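Kuvlow Shared Workshop > Builds in progress > Trusasar upper body: is the sim time worth it?

Started 2018-08-06 by gumleaf_torque

gumleaf_torque
Bay member, Macedo St shed

Putting this up before I get talked into another month of it. The plan, for those who missed the meeting, is a secondhand Trusasar torso on a wheeled base that can pick up things off a living room floor. Socks, dog toys, the remote. The arms are bolted up but one shoulder driver is still dead, so Bożena Jabłońska has been running the whole thing in Jusasen on her desktop while we wait for the part.

I've got nothing against Bożena's work, it's tidy. What I doubt is that any of it will carry over to the shed. My understanding of where we're at:

1. Base footprint measured and put into the model. Done, and I trust that bit.

2. Arm lengths and joint limits copied off the real arms. Mostly done. The wrist limit is a guess.

3. Try the reach down to the floor near furniture. The test room is a dining room with chairs round a wooden table and a big shaggy red rug, and the camera looks steeply down over the lot. Bożena's happy with how much of the hand stays in view near the chair leg. I'm less happy with how much of the view is the back of a chair.

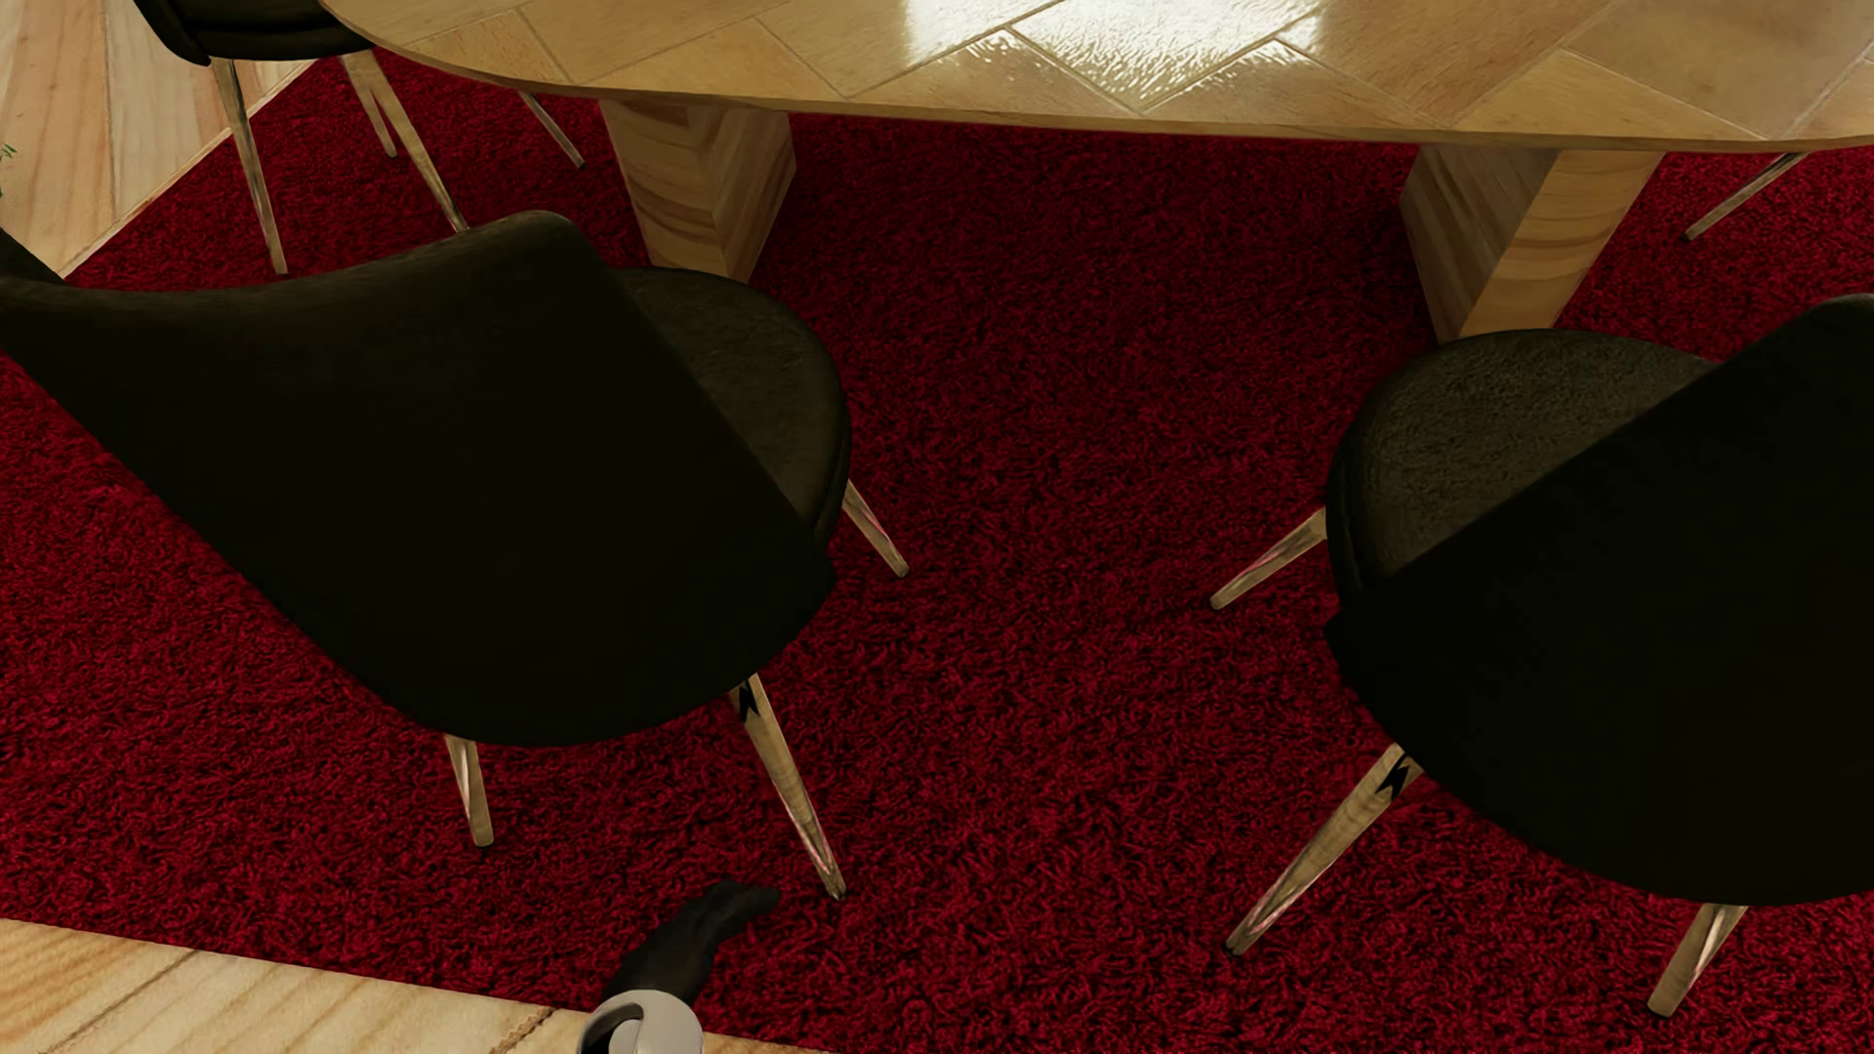 4. Run the same reach on the bench arm at 12 per cent speed and compare joint angles.

5. Drive onto a real rug. Not a thin one either.

We've spent $466 so far, and $275 of that went on a graphics card. I reckon steps 4 and 5 should have come first. Tell me why I'm wrong.

flatwhite_servo

You're wrong about the order. With a dead driver you can't do 4 on that side anyway, and the card was going in the shop machine regardless, so don't load it onto this build.

You're right about the rug. Deep pile is where I'd expect it to come unstuck. A sim that draws every curl of the pile can still treat the floor underneath as a flat hard plane. Does anyone know what Jusasen does for contact there? If it's just a texture with some fuzz on top, then the hand will stop at a height that means nothing on a carpet.

bozena_j

It's flat for collision. I've said so twice in the build notes. The fibres are for looks and for the vision side, so the camera gets something nastier than lino to deal with. The floor height is a number in a config file and I can raise it or make it soft, but I want a real measurement before I fiddle.

I picked dark chairs on purpose. Black hand, near-black chair backs, dark shadow under the table. If the detector can find the fingers in that lot it'll cope with my lounge room. Gumleaf's complaint about chair backs filling the view is fair, but that's what a camera up at head height sees when you lean in behind a chair. It would be the same in the shed if we owned a decent chair.

gumleaf_torque

Fine on the colours. But the hand has a light grey forearm behind it, and I'd bet your detector is finding the forearm and working back from there. Cover the real one with a dark sleeve and see what's left.

oldmate_pneumatics

What's the black zigzag near the top of the chair leg? It's on both of the big chairs. Looks like a bad mesh to me. If the model has holes in it I wouldn't believe a clearance figure off it.

bozena_j

Haven't chased it. The chairs came with the room, I didn't build them. Could be a mesh fault, could be the shading. I'll look at the collision shape by itself before I quote clearances again. The sleeve test is a good idea and I'm annoyed I didn't think of it.

flatwhite_servo

Oldmate has a point, but collision shapes are often separate from what gets drawn, so a crook-looking leg might be perfectly solid to the planner. Or the leg looks perfect and the planner thinks it's a brick. Check both.

Also those legs splay out. Anyone planning a floor reach off the seat outline alone will clip one.

oldmate_pneumatics

So we agree the picture proves bugger all.

flatwhite_servo

No, I think it shows the camera angle is workable and that's worth having. I'm not saying more than that.

gumleaf_torque

I'd go as far as "workable with nothing in the way". Counterproposal. I've got a shag offcut at home, 60 cm on the short side, ugly as sin. I'll bring it in and we press the good hand into it with the kitchen scale underneath. Bożena gets her soft floor number, I get my real rug. No more money on the desktop until that's written up, and if the driver hasn't turned up by December I'm pulling the shoulder apart myself.

bozena_j

Deal on the offcut. Leave the shoulder alone.

oldmate_pneumatics

Vacuum it first please, some of us use that bench.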